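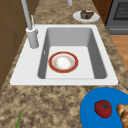 A white top-mount sink in a granite countertop, with a red-rimmed plate in the basin.

The Second Life of Stone

Granite was once a material for banks and courthouses. Its move into the household kitchen took place within a generation, and the trade that supplies it is now facing a question it had long postponed: what becomes of a countertop when the kitchen around it is replaced.

The region served by the Metent stone yard offers one answer. The yard began accepting used slabs in February and has since taken in more than 200 pieces. Each is washed, checked for cracks and measured before it is offered for sale. Slabs with large sink openings are the hardest to place, as the stone that remains on either side of the opening is narrow and breaks easily in transit. Many are cut down for window sills, hearths and garden steps.

Fornudeck, a regional association of fabricators, has supported the effort with a common grading sheet. Grade 2 stone, which may carry stains or small chips, sells for $245 a slab. Sound pieces of full length bring $460. The association notes that removal remains the principal cost - a countertop bonded to its cabinets must be freed slowly, and few contractors allow time for it in their estimates.
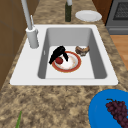
A tall white faucet stands on the broad rim of the sink.

Taste also plays a part. The mottled browns and tans favored in earlier decades have given way to paler surfaces, and the Wróbel showroom reports that buyers of reclaimed stone are often matching an existing kitchen. Revis, a firm that restores older apartment buildings, now keeps a small reserve of brown granite for repairs of this kind.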